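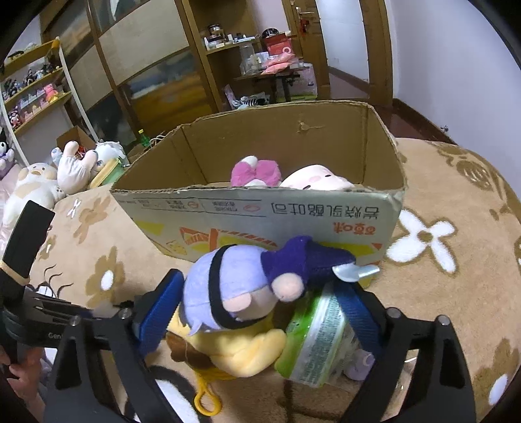 Slide 1. Small things and one open box on the carpet.

Good morning, and thank you for coming. My name is Joar Solheim, I work with sorting at the Votcombe toy library. (Wait until the people by the door have a seat.)

Look first at the plush toys, one lavender and one yellow. Then find the spoon, or something like a spoon, and the green and white container with the label. In our rooms these things travel together. A child does not sort by material, a child sorts by game.

The box is an old food box, with the big Chinese characters upside down. I like such boxes. They are strong and they open wide, so small hands can reach the bottom.

Say slowly: in May we had 3452 pieces on our list. Only 26 of them had no place to live. Fenna Van Rooij made the list with me and she will answer the questions on it after the break.

Three rules we use at home time:
Soft toys go in last.
Cords and loops are tucked under the toy, so they do not catch.
Anything from a kitchen game goes back to the kitchen shelf, also when it is full.

Ask the room: who has a box at home that nobody has emptied for one year? Let them laugh a little. Take two answers, then go to slide 2, the shelves in Orkow.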